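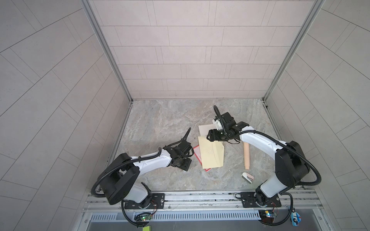 Ullier booth, paper handling work with both arms.

ULLIER PROJECT — MINUTES OF THE SAFETY AND FAULTS MEETING
Posted 05/02/2019 by the Ullier project office
5 min read
3 shares | 2 comments

Place: small meeting room, Gittins building
Present: Angharad Trevor (chair), the booth operator, the electrical technician, the software lead, the safety officer for the Gittins building, the project office (minutes)
Apologies: the Nastia support contact, who sent a written answer, see item 3

1. Minutes of the last meeting

Accepted with one correction. Under "Spare parts" the text said that the cable clips were delivered. They were ordered, and the delivery is still open.

2. The stop fault during run 58

The operator gave the account again for those who were not in the building. The task was paper handling, where the arms must take a sheet by its edge, lift it a little and put it down in another position. The run was normal until the right gripper closed on the sheet and went down in place of up. The operator pressed the stop button at the control desk. The left arm stopped immediately. The right arm continued to push down, for up to four seconds by the operator's estimate, and then it stopped also.

No person was inside the booth and no person was hurt. The sheet was torn and a finger pad on the right gripper came loose. The pad was replaced on the next morning. The floor panel was checked and has no damage.

The chair asked that the minutes keep two questions separate: why the arm went down, and why the stop did not work for both arms at the same time. The meeting agreed that the second question is the more serious one.

3. Why the arm went down

The software lead has read the log. The height value for the right gripper was wrong by 8 mm, and it was already wrong from the start of the run. The controller believed that the fingers were above the floor when they were touching it. After this the force limit should act, but the limit for the paper task was set high in November, when the team was working with heavier objects, and it was never set back.

Nastia confirmed in writing that their controller does not warn when a force limit is higher than the value recommended for the task. They consider it as a setting of the user. The software lead does not agree with this completely but accepts that we must have our own check in any case.

The electrical technician asked if the height error could come from the joint itself. The software lead answered that it is possible. The right shoulder was opened for service shortly before, and the home position was taken again by hand afterwards. There is no written record of how this was done.

Agreed: the home position is taken with the gauge block from now on, and the value is written in the booth book with the name of the person.
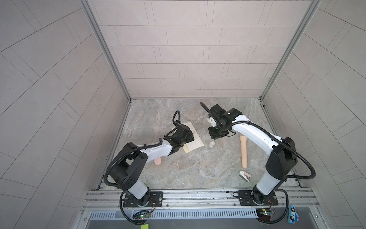 Work with paper sheets on the booth floor, left and right grippers facing each other.

4. Why the stop was late on the right side

The electrical technician opened both stop circuits and tested them separately. On the left side the stop signal goes directly to the relay that cuts the motor power. On the right side the signal was going first to the controller, and the controller was asking the arm to stop by software. When the controller is busy, this takes time.

The drawing from Itasari, who built the booth, shows the direct connection on both sides. So the drawing is correct and the booth was different from the drawing. The technician could not say when the change was made. Itasari were asked and they have no note about it in their delivery papers. The safety officer said that for this meeting it is less important who did it, and that the daily test should have found it. The present daily test is done with both arms standing still, and an arm that stands still looks the same before and after the button.

The right side is now wired as in the drawing. The technician repeated the test with the arm moving slowly and the power was cut at once. The test was done with a second person watching and the result is in the booth book.

There was a discussion about falling. When the motor power is cut, the arms have no brakes in all joints and they can sink. The operator reported that the upper link comes down slowly — it does not drop, but a hand should not be under it. The safety officer wants this written on the booth door in large letters.

5. Restart of the paper task

The operator would like to continue soon. The task is sensitive, with thin material and fingers very near to the surface, and a long pause means that the settings must be found again. The software lead supports a restart at reduced speed. The safety officer agrees to the restart only for one arm at a time until the new test procedure is signed.

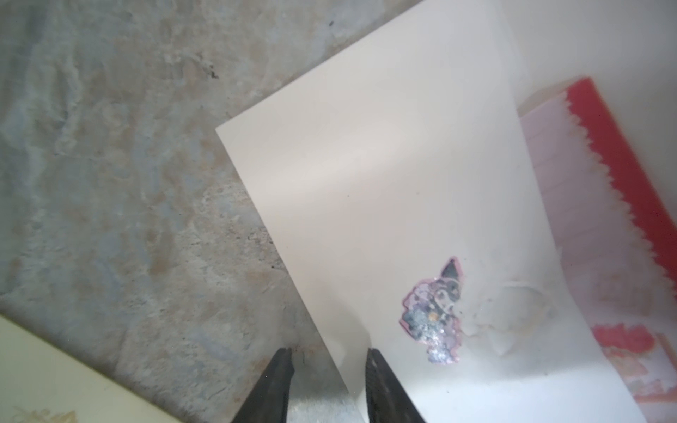

Angharad Trevor said that she would not sign for any restart, with one arm or with two, while the force limit can still be changed from the desk without a second person seeing it. She reminded the meeting that the wiring fault was serious, but the wrong limit had been there much longer and all of us had worked beside it. She asked that the limit be stored together with the task file, so that loading the paper task always loads the paper limit also.

The software lead estimated two working days for this change. The operator asked if the booth could be used in this time with the motors off, for arranging objects and cleaning. This was accepted, with the main switch locked.

6. Actions

Software lead: store the force limit with the task file, and refuse to start if the value is missing.
Electrical technician: compare every other connection in the booth with the Itasari drawing and report the differences, also the small ones.
Safety officer: write the new daily stop test with the arm moving, and the notice for the door.
Operator: collect the old pages of the booth book and look for earlier runs where the right gripper was too low.

7. Other matters

The operator asked for a second stop button on the other side of the booth. From the supply shelf it is necessary to walk past the full front to reach the present one. The technician will ask Itasari for a price. No decision today.

The lamp over the control desk is still flickering. Reported to the Gittins building office again.

The next meeting will be called when the first two actions are finished.

2 comments

Comment from the workshop: we have a gauge block you can borrow, please sign it out.

Comment from the project office: thank you, it will be collected tomorrow.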